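# Good Habits at the Folding Table

Welcome to the May page! We collect grasping practice here at Pladel: how to hold the tool, how to set the table, when to stop and start over. Ratih Nair keeps the written rules, and this page is the friendlier cousin. 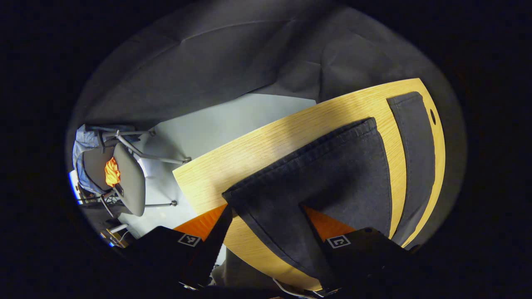
Pants are my favorite thing to work on, and I will say so to anyone who stands still long enough. They twist, they slide, the legs go their own way, and every pair teaches you something about where a fold wants to start. So the notes on this page are mostly pants notes, with a few that hold for anything soft. If you have done the Merudell towel set already, you know half of them (and your wrists will thank you for the other half).

**Seams first.** Go for a seam or a hem when you can. There's more to hold on to, and on dark denim the stitching is often the easiest thing to find.

**Both fingers in view.** Our rule 7, and the one I'd keep if we could keep only one! Tilt the tool any way you like, but the tips stay visible from approach to release.

**Markers stay clean.** Wipe the square markers on the fingers before each session with a dry cloth. No tape over them, no stickers near them, and please no thumbs.

**Spread, then pause.** Lay the garment down, let go, and leave it alone for 5 seconds before the next move. It feels like forever the first week. Do it anyway, because the Liem review throws out takes where one action runs into the next.

**Don't tidy mid-take.** If a leg slides off the table, let it slide and finish the motion. Mark the take as a miss afterward. We love misses! The Grudotia set has 2,574 takes in it, and 414 of those are marked that way, each with a short note on what went wrong.

**Slow hands near the edge.** Ease off as you come up to the rim of the table. A finger that catches there can knock the grip out of line, and then it's back to the calibration sheet.

Ratih reads every comment on the rules, so send her yours by Wednesday noon. She's already rewriting the part on zippers, and I can't wait to try it on a pair of stiff new jeans.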